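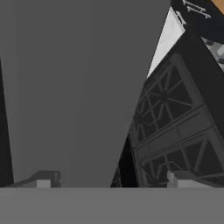

Obituary Writer, Part-Time (Remote, with one day a month in the Tillman office)

Hi, I'm Estela Núñez, and I run the family notices desk at Clirow. We write and publish death notices and full-length obituaries for funeral homes and for families who come to us directly, and I need one more writer on the desk.

Some background so you know what you'd be walking into. I started doing this in a spare bedroom, writing for one funeral home whose director was a friend of my mother's. Last year we published 2,785 notices. There are four of us now, and January just about flattened us, so I finally got the okay to hire.

What the work looks like: a funeral home sends over an intake form (sometimes beautifully filled in, sometimes a name and two dates and "loved fishing"). You call the family, you listen, you take notes, and you write something they'll want to cut out and keep. Then you send it back and they change things, and then a cousin calls and they change things again. Most notices have to be done the same day. You'd handle up to 71 a month, a mix of short ones and long ones, and the long ones are where you'll spend your time.

I care a lot about names. Maiden names, nicknames, stepchildren, the second husband, who's listed as surviving and who went before. If you get the byline wrong on a news story you run a correction. If you leave a granddaughter out of her grandpa's obituary, that family remembers it for thirty years. So you'll read every name back over the phone, letter by letter, even when it's Smith. It might be Smyth!

You don't need a journalism degree. Tobias Doucet, our longest-serving writer, came from a hardware store counter, and Theda Diekmann used to do church bulletins. What I do need:

Clean, plain writing, and some comfort with having it edited
A good phone manner with people who are crying, or angry, or both in the same call
Typing fast enough to keep up with somebody's aunt
Your own computer and a quiet place to make calls
Two weekend mornings a month (we trade these around pretty freely)

Spanish would be a huge help, as I'm the only one on the desk who has it. Genealogy as a hobby is a plus too. We use Flitero for the queue and you can learn it in an afternoon.

Pay is $233 per weekday shift, with weekend mornings paid as a full shift. Three shifts a week to start. Paid training for the first month, when you'll sit in on calls with Theda before you take any by yourself. We also close the desk to you for a day, paid, whenever you ask for it. Some weeks there's a child's notice, and you may need it.

To apply, send me a short letter and an obituary of no more than 99 words for somebody you knew, or for a pet if that's easier. Please don't send one for yourself, I've read plenty. Put "desk writer" in the subject line and mail it to the notices desk at Clirow by Friday, March 12, 2021. Vaughn Mercado and I read everything together, and we'll write back to you either way.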